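Used Office Desktops: Questions We Get, With the Answers We'd Give a Friend

Page kept up by Joyce Koech for the Urio repair bench. Last gone over in November.

People ask us if a cheap used tower is a bargain. Sometimes. We have opened plenty of them, and the listing and the insides don't always agree. Most of the answers below apply to full-size Dell office towers like these, laid on their side with the panel off.

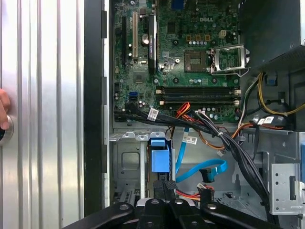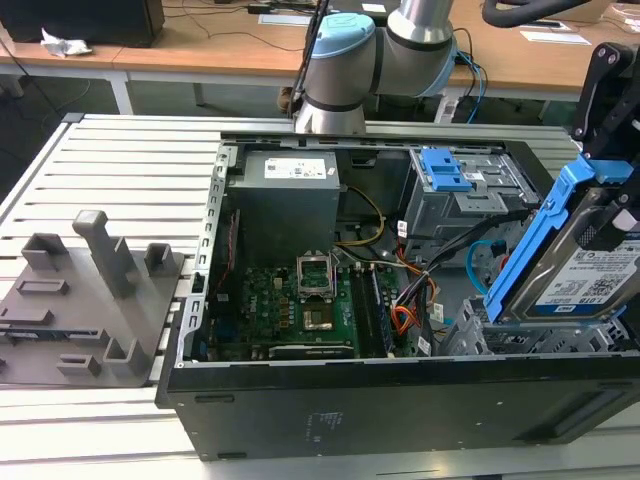
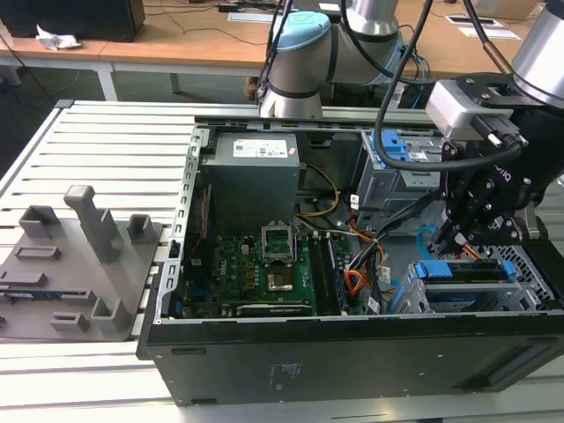
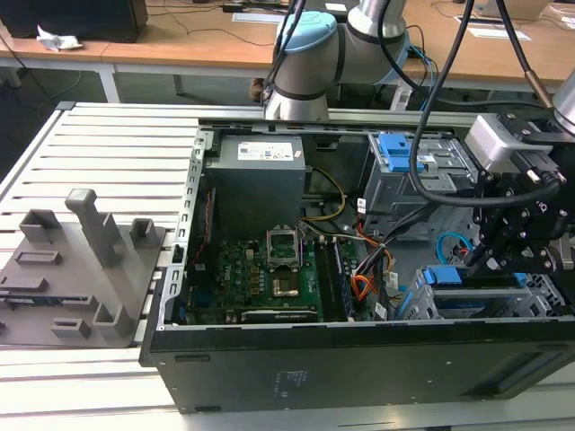 The seller says it's "complete." What does that mean?

Very little. I've seen "complete" used for a machine with no processor, no memory and no drive, on the theory that the case had all its screws. Ask for the parts by name: processor, heat sink, fan, memory, drive, power supply. If the seller answers five out of six, ask about the sixth again.

How do I tell if the processor is missing?

With the heat sink off, look at the socket. If you see a square of tiny gold contacts, there's no chip in it. If the heat sink is still on you can't tell from the outside, so ask for a photo of the startup screen with the processor name on it. A picture of the sticker on the front of the case proves that somebody once owned a sticker.

Is an empty socket a deal breaker?

It depends on the pins. On this style of socket the fragile contacts are on the board, and one bent one can be enough to keep the machine from starting. We want to see a cover over the socket or a sharp close-up. "Was working when pulled" doesn't tell me what happened to it in somebody's garage afterward.

Should I leave the metal bracket up or down?

Down, if there's a chip or a proper cover in there. Up only while you're working. Don't force it. If the lever feels wrong, take the chip out and look before you try again. It should need a firm push, and the first time you do it you will think you broke something.

Do I need to buy the blue drive caddies from the maker?

No. Used ones are fine. A caddy is a plastic frame that clips along the sides of a 3.5-inch drive, and plenty of cheap ones fit. Some don't, whatever the listing title says. Match the part number molded or printed on your old one. I would not pay extra for the words "heavy duty" on a piece of plastic that sits still for years.

I was told a used 1 TB hard drive is "as good as new." True?

I don't believe it, and I've been told it many times. Run a health check and look at the power-on hours and the reallocated sectors. Of the last 31 used drives that came across our bench, we kept 17. The rest were wiped and recycled. Even the ones we kept hold only things that exist somewhere else too.

Will a cleaning kit make it faster?

Dusting helps a machine that's running hot. It won't do anything for one that's just old. We tried the Gamine kit and it's a brush, a cloth and a small can of air. You own a brush already.

What about thermal paste? Is the expensive kind worth it?

For an office tower, I've never been able to tell. Use fresh paste from any brand you trust, wipe the old stuff off completely first, and stop worrying. The Borum paste we get asked about is perfectly ordinary.

Do I have to unplug every cable before pulling a drive?

Only the two going to that drive, power and data. Shut down, pull the wall cord, and hold the power button for a few seconds first. Then take a phone picture of the cables. Everyone says they'll remember which went where. SATA plugs have a small L shape inside and go on one way. If one resists, turn it over.

Should I change the coin battery?

Yes. They're cheap, and a clock that keeps resetting causes strange problems that people then blame on Windows.

How long does a full strip and rebuild take?

Videos say 20 minutes. Plan on an afternoon if it's your first. Our quickest person needs 28 minutes with the screws already sorted, and she skips the cable ties.

Do you sell the Ledness upgrade bundle?

We stopped. It put new memory in towers that still had their old hard drives, and customers came back asking why nothing felt different. If you have money for one part, buy a solid-state drive.

Can I bring mine in just to have someone look?

Yes, and there's no charge for looking. Bring the power cord, and leave the side panel on until you get here.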